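Chapter 4
Practice on a Bench You Can't Break

By now you own an arm, or a share of one, and you have a strong wish to plug it in. Please wait one chapter. The arm can wait too, having no plans of its own.

In Part One we measured the shared bench at the Rumitz workshop and built a copy of it in software. In this chapter we give that copy a job: the tube rack task, which will stay with us until Chapter 9.

Figures 4.1 to 4.3. The simulated bench, with the arm, the blue mat and the orange rack. 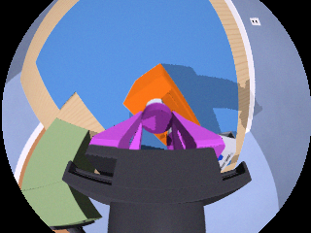
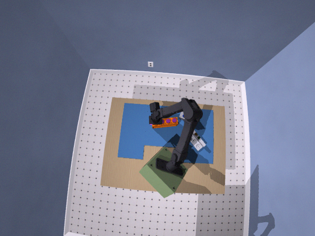
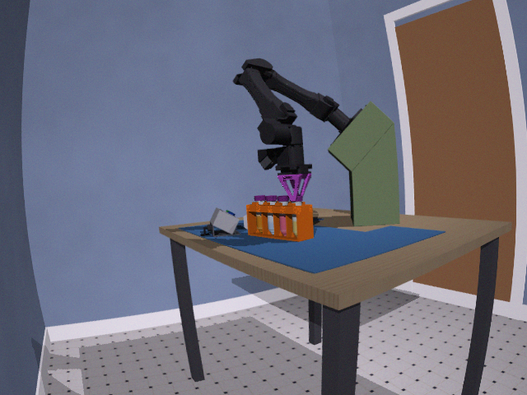

The task sounds like something you could hand to a bored cousin. Move the gripper to a tube, close on the cap, lift, and put the tube down somewhere else without incident. A bored cousin, however, arrives with a working pair of hands and many years of practice at breakfast. Your arm arrives with a power supply and a leaflet.

The gap between those two is what this book is for. We will close a small part of it.

4.1 What the copy has to get right

Beginners tend to spend their first weekend on the walls. I did. I matched the paint, I added an outlet, and I was very pleased with the outlet. The arm has never once asked to be plugged into it.

What the arm does care about is less photogenic. The height of the mounting block matters, and so does the angle at which the base is bolted to it. An error of one degree at the shoulder is easy to forgive until you follow it out to the fingertips, where it has grown into a missed cap. Measure the base twice, then get someone who dislikes you to measure it again.

Friction comes next. Most simulators will let you type in any number you like, and the default is usually one that no printed finger has ever achieved. We used the Clovness physics package with its settings untouched for 50 trial runs and were delighted with ourselves. Then we lowered the grip friction to something a real finger might manage – and were less delighted.

Light comes third, and only if your arm uses cameras to find things. If it does, shadows belong in the copy. A shadow with a crisp edge can look a good deal like an object to a program that has never met one, and it is cheaper to learn this now.

4.2 How many runs are enough?

There is no correct answer, but there are several wrong ones. One run is wrong. So is 1000 runs with the rack in exactly the same spot, as this teaches the arm a great deal about that spot. For the exercises in this chapter, do 100 runs and shift the rack a little before each. Keep a log. The Olov logger on the companion page will do it for you, although a notebook is harder to delete by accident.

Write down every failure in plain words. "Pinched the rack" is useful. "Error" is a cry for help.

Readers building at home should also set the speed limit now, while it costs nothing. We run at 25 percent of full speed until the end of Chapter 6. It is dull to watch, and you will come to value dullness in a machine with elbows.

4.3 Before you begin

You will need the bench file you saved at the end of Chapter 3, the rack model, and a free evening. Open the bench file first and check that the arm loads in its rest position. If it loads halfway through the tabletop, your units are wrong. Go back to Section 3.2 and look for the place where you typed inches.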